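Black trousers go shiny at the knees and seat after pressing
Fabric Care > Pressing and Ironing
Posted by Vindthorpe, Dec 22, 2023

I have several pairs of black trousers, mostly polyester and viscose blends. After a few months of ironing, the knees and seat develop a shine that washing does not remove. I iron on the outside at the two-dot setting, with steam, using a Kevow iron with a steel plate. Tap water here is hard, if that matters. Is the shine permanent, and should I change the temperature or the method?
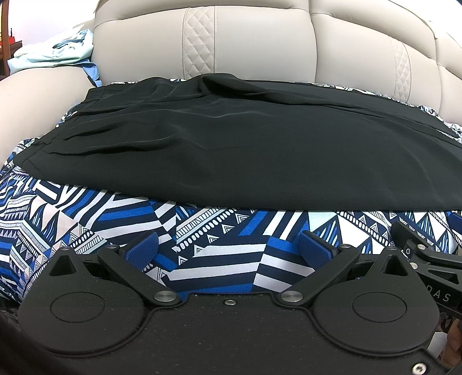
One of the pleated pairs, folded.

3 replies

Curnton
There are two separate causes and they need different treatment.

Abrasion polish comes from sitting and walking. The fiber ends wear down and the surface reflects more light. It is permanent, though brushing can make it less obvious.

Press shine comes from heat and pressure flattening the yarn. On wool it can often be raised again with steam. On polyester, if the fiber surface has softened and set flat, it will not come back. Polyester melts near 245 to 260 °C, but it softens well below that, so a plate that never melts anything can still glaze it.

Procedure for blends:
Turn the garment inside out.
Set the iron to one dot and test on the inside of the hem.
Use a damp cotton press cloth, plain white, no print.
Lower the iron, hold for 3 seconds, lift, move. Do not slide it.
Let the cloth cool flat before you handle it.

For pleats you have to press from the right side. Keep the press cloth on and put a strip of the same fabric under the seam allowances, or their outline will show through.

Hard water leaves white marks. It does not cause shine.

Dambrauskienė
I stopped ironing mine and just hang them in the bathroom. Works for everything except creases.

Kevow_owner_1098
Agree with Curnton on the press cloth. Two additions.

Pull-on trousers need separate handling at the waist. Heat shortens the life of the elastic, so stop the iron below the gathers and leave the puckers alone. They are meant to be there.

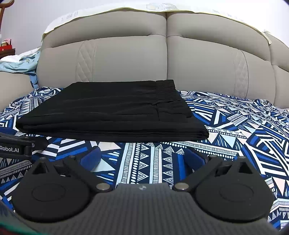 Elastic waistband, black pair. No iron on the gathered part.

Second, check the dial. On my iron the two-dot mark measured 200 °C at the plate with a contact thermometer, too hot for a polyester blend. Measure yours after the light has cycled twice, as the first cycle overshoots.

For existing shine on wool, mix one part white vinegar to three parts water, dampen the press cloth with it, steam without pressure and brush against the nap. I have had no result from this on polyester.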